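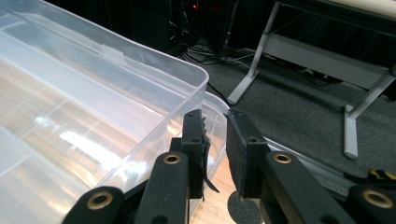
Clear plastic storage, rounded corners at the rim.

Lekota Sorting Table and Clear Bins

This is the pairing we keep coming back to at Vilura: a pale wood table you can spread everything out on, and big clear bins to put it all away in afterward. We sell the table and the bins separately, but they were chosen to live together, and we love how calm a busy craft room or playroom feels once they're in it.

The bins are large and see-through, so the yarn, the train track or the winter hats can be found without lifting every lid in the house. The plastic is glossy and picks up a lot of light under a ceiling lamp (if you'd like things less on show, the white Trarnell tubs may suit you better). The corners are rounded, which your shins will appreciate, and the rim takes a piece of tape nicely. A strip of plain white tape and a marker is all the labeling system we've ever used, and when the contents change you peel it off and start over!

One bin can sit next to another, or they stack with the lids on. Put the heavy one at the bottom. Books fill a bin faster than you'd think, and a bin full of books is a two-person lift.
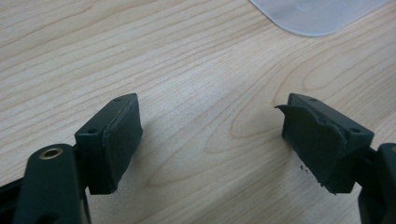
Aleksandra Kubiak
Furniture and Storage Buyer, Vilura

Now the table, my favorite part of the whole range. The grain really moves - long lines that bend gently across the top, darker streaks in places, and ovals here and there where the pattern closes in on itself. Every top is different. Some customers write and ask for a quiet one, some ask for as much pattern as we can find them, and Lungile Kekana in our packing room is very good at picking. Leave a note with your order and she'll do her best from what's on the rack.

The color is a light beige-tan that sits easily with a light wood floor. I had worried the two together would be too much of the same thing, and I was wrong. It makes a small room feel wider.

Height is 27 inches, right for sitting and a little low for long standing jobs. The first batch sold out in August and the new one has the same top on a slightly sturdier base. Legs go on with the hex key in the box. Allow half an hour, more if you're doing it alone.

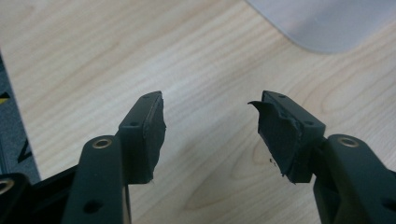

The fine, wavy grain of the tabletop.

Looking after the table

Crumbs and bits show up clearly on a pale surface, and I like that, because a quick brush with a soft hand brush takes care of them before they get ground in. For anything sticky, use a damp cloth wrung out well, then a dry one, always along the grain. Please skip scouring pads. We use Zollow soap on ours in the office, and plain dish soap works too.

Looking after the bins

Warm water and a soft cloth. Paper towels can leave fine scratches on clear plastic. Old tape glue comes off with a drop of cooking oil, then soap.

Ordering

Table: item 511
Clear bin with lid: sold singly or in a set of 10

Tables ship flat in one carton. Bins ship nested, lids packed alongside. Spare lids can be ordered at any time from the parts desk.

Page updated November 2020

We use cookies to remember your basket and to see which pages get read. Accept all / Manage settings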